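4. Sorting at Home: What Households Do with Things That Have No Place

4.1 The problem of the leftover object

Every filing system, domestic or otherwise, ends in a drawer. The literature on household storage has been oddly polite about this. It prefers to discuss the closet, the pantry and the bookshelf, where objects of one kind sit beside other objects of the same kind and everyone can feel good about the species. The leftover object gets a footnote. Our diaries suggest it deserves a section, and in the Brendine households it took up most of the diary.

By a leftover object we mean an item that its owner wants to keep, can name, and cannot say where to put. The spare cable is the classic case. It is not rubbish, it is not in use, and it belongs to a device that may or may not still be in the house. Of the 103 objects that diarists moved more than once during the study without finding a home for them, 40 were cables, chargers or adapters. The rest were a mixed company of single glasses, souvenir dishes, keys to forgotten locks, and a curtain ring that traveled through five rooms in one apartment and was last recorded on top of the refrigerator.

We had expected owners to be embarrassed by these things. They were closer to loyal. One diarist in Nilley described a phone charger as "still good" on four occasions, each time while moving it farther from any phone. Another kept a power brick for a printer she had given away, on the grounds that the new owner might call. The new owner lived upstairs and had not called.

4.2 Trays, bowls and the promise of later

When asked to tidy a shared surface, participants rarely began by putting things away. They began by looking for something to put things in. We call this the container move, and it appeared in 80 percent of the tidying sessions reported in the diaries. A tray, a dish or a shoebox lid is brought to the table, the loose items go into it, and the table is declared clean. The contents have not been sorted in any sense a librarian would accept. They have been given an edge.

The edge matters more than we first thought. Diarists treated items inside a container as dealt with and items outside it as a mess, even when the two lots were identical and a hand's width apart. In the Samir building, where kitchens are shared between two apartments, a cord in a tray was left alone for weeks, while a cord beside the tray drew a written note. The note went into the tray as well.

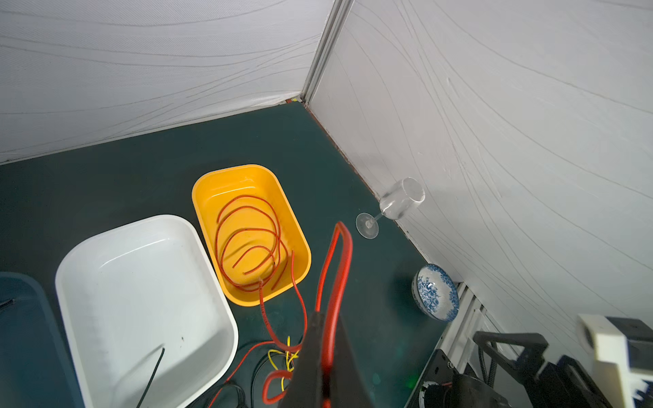 Figure 3. Trays with a coiled red cable and other wires, with a wine glass and a patterned bowl lying on their sides.

Color did some of the work of labels, though seldom for long. Several households told us that each tray had been bought for a purpose, and most could still recite the purposes. Stationery went in one, cables in another, and the third was for whatever guests left behind. By the second round of diaries the plan survived mainly in conversation. Owners would explain it to us with real conviction and then, finding no room in the proper tray, reach for the nearest one. We did not raise the matter. Researchers who have seen their own desks are in a weak position.

Tableware posed a different difficulty. Bowls and glasses have a home by common agreement, and even the least orderly diarist knew which cupboard it was. Yet single pieces, the last survivors of a set, tended to drift. A lone bowl does not stack with the others and a lone wine glass makes an awkward toast. Such pieces were described as "too nice for the cupboard," "not nice enough for the shelf," or, in one case, both in the same entry. They ended up on tables and windowsills, where they were available for promotion to container. A bowl that holds coins has a job. A bowl that holds nothing is waiting for an interview.

4.3 Negotiated clutter

In homes with more than one adult, the leftover object acquires a politics. Diarists were quick to identify which items were the fault of someone else. Where both partners kept a diary, the two accounts agreed on the location of almost everything and on the ownership of very little. Cables were again the worst offenders. They look alike, they carry no names, and the person who recognizes one becomes responsible for it, so there is a strong case for not recognizing it.

Most disputes were settled by delay. The usual agreement was that the object would stay where it was until somebody had time to go through everything properly. "Properly" is a word we learned to watch for. In the Minuden diaries it appeared most often in May, when windows were opened and intentions ran high, and it was attached almost without exception to work that had not started. Participants pictured a free afternoon, a large table and a calm state of mind. The afternoon did sometimes arrive — usually with visitors in it.

A smaller group worked differently. These diarists sorted a little at a time, often while waiting for a kettle or a phone call, and they threw out more than the planners did. They also reported less pride in the result. Sorting in scraps of time leaves no memorable before and after, and several of them told us at the exit interview that they never tidied. Their drawers closed without force, which they put down to having good drawers.

4.4 Limits of the diary method

Diaries record what people notice, and clutter that has been in place long enough stops being noticed. We learned of one box of adapters only because a participant stubbed a toe on it. It had been in the hallway throughout the study and appears in the diary once, as an injury. Our counts of leftover objects should therefore be read as low.

There is also the effect of being asked. A household that writes down where it puts things will, for a week or so, put them somewhere better. Entries from the opening days show a fondness for cupboards that later entries do not bear out, and we have left them out of the percentages given here. We kept them for the section on moving house, where the same objects come up again, mostly in boxes marked "kitchen."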